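Notas para a fala - O que muda na bancada quando chegam os braços

(Versão para ler no palco. Abrir devagar, a sala costuma estar barulhenta logo depois do café.)

Bom dia, gente! Vou falar de trabalho, do nosso, do dia a dia na Skamerine, onde a gente monta e separa pedidos pequenos: pasta de dente, lata de bebida, frasco, tudo que cabe numa caixa plástica azul. Eu passei seis anos nessa bancada antes de virar coordenadora, então tudo que eu disser aqui vem com dor no ombro de verdade.

Perguntar para a plateia: quem já separou pedido à mão um turno inteiro? Esperar as mãos. Agradecer.

O nosso projeto se chama Anar. Começou em março com 6 pessoas do meu turno, e quem fez a integração foi o pessoal da Varedbridge. A primeira coisa que mudou foi a conversa do começo do turno. Antes era "quem fica com a linha dois?". Agora tem inspeção, e a primeira inspeção é de dedo. Dedo de borracha gasta, gente! Olhem bem a ponta.

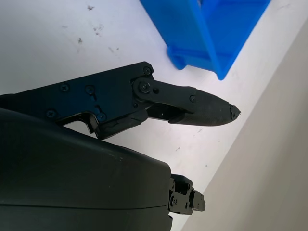
Ponta de borracha desfiada, perto da caixa azul.

Pausa, deixar olharem. A gente tinha zero plano para isso. A borracha vai virando fiapo e alguém precisa reparar, anotar e pedir a troca. Esse alguém é uma pessoa da bancada, e isso não estava na descrição de cargo de ninguém. Brigamos (com educação) para colocar. Hoje a lista de inspeção tem 41 itens, que eu acho demais, e já falei isso na reunião mais de uma vez.

Contar aqui a história do formulário Kadlec, se der tempo. Resumo: o sistema pedia um motivo para cada parada e a única opção que servia era "outros". Em um mês tivemos 112 paradas marcadas como "outros". Levei a lista impressa para a chefia e no mês seguinte apareceram opções decentes no menu. Foi a vitória mais sem graça e mais útil do ano!

Agora, o trabalho em si. Caixinha de papelão parece a coisa mais fácil do mundo e não é. Deitada, ela pede uma pegada; em pé, pede outra. A gente fazia isso sem pensar, com a mão, conversando sobre novela. Quando me pediram para explicar como eu pego uma caixa, fiquei muda - eu não sabia que sabia.

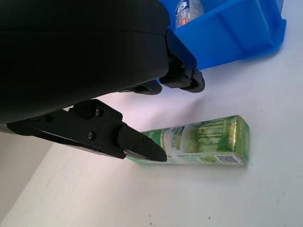

A garra e a embalagem verde e branca, deitada na mesa.

Essa parte de ensinar foi a que mais mexeu com a equipe. Teve colega que adorou, virou referência, o povo da integração ligava para ela às sete da manhã. E teve colega que se sentiu entregando o ofício de bandeja. Eu entendo os dois lados e não vou fingir que resolvi. O que fizemos foi combinar por escrito que hora de ensinar é hora paga como hora técnica. Se a empresa de vocês está pensando em automação, anotem essa frase. Negociem antes, porque depois fica bem mais difícil.

(Beber água.)

Passando para as mãos de vários dedos. Com a garra, a pergunta era onde encostar. Com a mão, a pergunta é por onde entrar na caixa, e a lata deitada é teimosa, redonda, lisa, quer rolar.
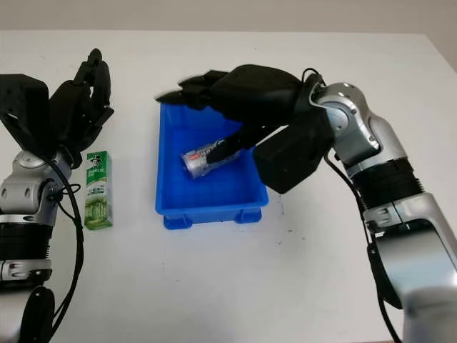 Mão direita sobre a caixa azul, com a lata deitada dentro.

Falar do ritmo. Quem trabalha ao lado de uma máquina acaba pegando o ritmo dela, e o meu turno ficou mais picado: uns minutos olhando, uns minutos correndo. Cansa diferente. O ombro melhorou, o meu inclusive, mas a cabeça sai mais cheia. Fechamos um mês com 2,233 pedidos (vírgula de milhar mesmo, o relatório vem em inglês e eu copiei assim no slide) e na roda de conversa quase todo mundo falou de atenção, quase ninguém falou de peso. Pedimos rodízio mais curto. Veio, depois de muita insistência.

Falar também da limpeza! Mesa branca mostra tudo, cada risquinho, cada pontinho escuro. Perguntem sempre de quem é a tarefa de limpar e coloquem tempo para ela na escala. No nosso caso ficou sem dono por semanas e sobrava para quem chegasse primeiro, ou seja, para mim.

Mostrar a última foto e abrir para perguntas. Se vier a pergunta "e as vagas?", responder direto: no meu turno ninguém saiu até agora, duas pessoas mudaram de função, e eu não tenho como prometer nada sobre o ano que vem. Se insistirem, repetir a mesma coisa, com calma.

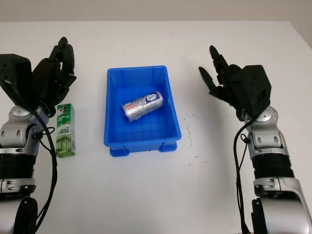
Última alteração desta página: janeiro, 16h40

Para as perguntas, deixar essa foto na tela: as duas mãos abertas, a lata na caixa azul, a pasta DARLIE em pé ali do lado. Se a sala ficar quieta, puxo eu mesma o assunto do botão de parada, que sempre rende. Quem pode apertar? Na nossa bancada, qualquer pessoa, sem pedir licença, e isso custou três reuniões. Lembrar de avisar que a lista de inspeção está com a organização, para quem quiser copiar e, por favor, encurtar!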